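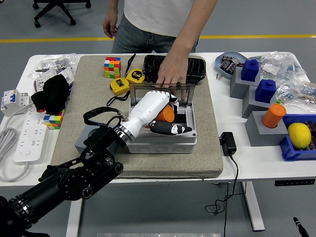 Lahtinen

Reopening this one, with apologies to whoever closed it so kindly in August. The task is still "orange cylinder, open enclosure box," and the hand still has trouble once its fingers are down inside the walls. It curls around the cylinder nicely enough, but the thumb lies right across the front of the opening, and I suspect it rides up on the wall there.

From the Coltness log: 100 tries on the old grip settings, 21 of them stopped with a force warning on the thumb. On the new settings I have only a handful so far, so please don't read anything into those yet.

Things I've tried, more or less in order — slower approach, wrist turned a little, box moved nearer the center of the pad, thumb limit lowered. Restarting Domis clears the warning and it comes back later.

My own feeling, for what it's worth, is that we're still a good way from handing over real bench chores. Picking up a block in the open is one thing, and tidying a box with a lid on it is quite another. Could someone at Trarby send me their thumb limits? I'd be so grateful, and I'll leave this open until then.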